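September, bench 2, 8:40 a.m.

Carrying on with the hide glue trials. Batch 13 went into soak last night, same granules as batch 12, 1 part glue to 1.8 parts water by weight. Granules fully swollen this morning with no free water on top. Warmed in the double boiler to 60 C and held there. Batch 12 went over 70 C when I took a phone call and it has been thin ever since, so 12 is now for sizing end grain only. Label changed on the jar.

Question for this round is open time. The Platov recipe card gives two minutes at shop temperature with no additive. I have never had two minutes out of it. The Cestovari notes say to add urea at 5 percent of dry glue weight and expect double. Callum Dalgleish tried 10 percent on the Povusholm chairs and had joints creep under load in the humid part of the summer, so I am not going above 5 until the creep samples are finished.

Shop at 19 C, 52 percent humidity at start.

Test strips are maple, planed this morning, 25 mm wide, 20 mm overlap. Glue on both faces, left open for the stated time, then rubbed together and clamped lightly.

Plain, open 30 s: good squeeze-out, grabbed on the third rub.
Plain, open 60 s: skin forming at the edges, grabbed on the first rub.
Plain, open 90 s: gelled. Would not close. Scraped and discarded.
Urea 5 percent, open 60 s: good squeeze-out.
Urea 5 percent, open 120 s: some skin, closed with hand pressure.
Urea 5 percent, open 180 s: gelled at the edges, soft in the middle. Discarded.
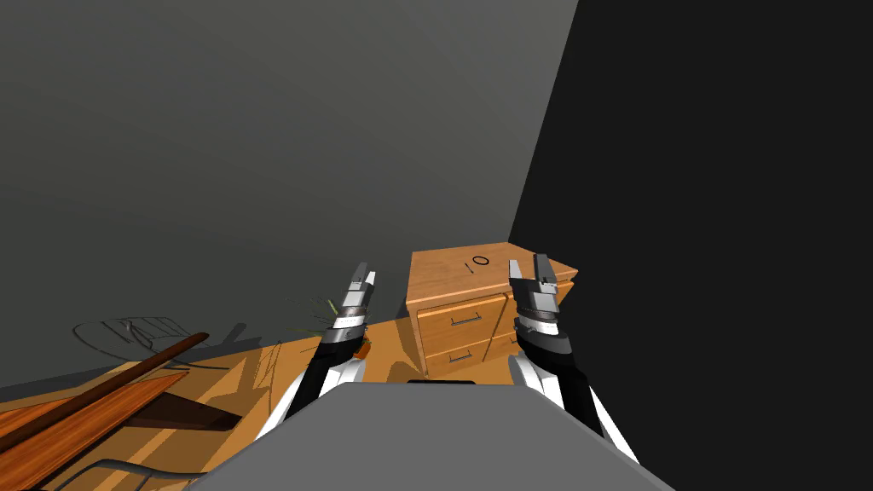
Repeated the 60 s and 90 s plain strips with the wood warmed to 35 C on the radiator shelf. At 90 s the warmed pair closed properly. Warming the parts buys more time than I had allowed for, and it costs nothing in strength as far as the literature goes. Wood warmed to 35 C was back down to 27 C after four minutes on the bench, so parts have to come off the shelf one joint at a time.

11:15 a.m. Viscosity cup on the plain batch: 48 s at 60 C. Added 10 ml water to bring it to 41 s. Skimmed the foam. The lid on the small pot does not seat, and the water loss over two hours was 14 g, enough to explain the drift I saw in batch 11. Switch to the pot with the glass lid for anything longer than an hour.

Clamped strips moved to the rack. Break tests no sooner than 48 hours. Last time I broke the first set at 24 and the numbers were all over the place.

1:30 p.m. Vallejo order. The drawer fronts are for veneer, and Callum wants them hammered with hot glue – no press. Hammering needs the fast grab, so plain glue for those, no urea. Tape along the joint line while it shrinks. Asked him to keep an offcut from each leaf so we can check for glue bleed under finish. The crotch leaves are the worry. They are open enough that I would size the back first with the thin batch 12 and let it dry overnight. 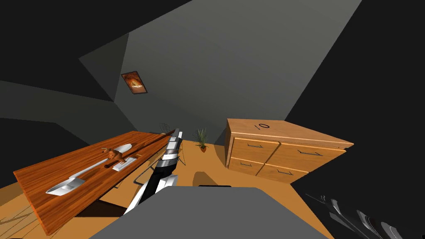

Long table at left, framed picture high on the wall.

Creep samples, day 9: plain 0.0 mm, urea 5 percent 0.1 mm, urea 10 percent 0.6 mm. Load unchanged. Humidity box at 80 percent. The 10 percent sample moved 0.2 mm since the last reading, so it has not leveled off.

Dial gauge was reading 0.02 off zero again. Re-zeroed against the block and the readings above are after correction. The earlier ones on the previous page are not corrected – subtract 0.02 from days 5 to 7.

To do:
Order granules, same grade, 2 kg.
Find the lid for the small pot or throw the pot out.
Soak batch 14 tonight, same ratio, urea at 3 percent.
Read creep samples before opening the humidity box to change the salt.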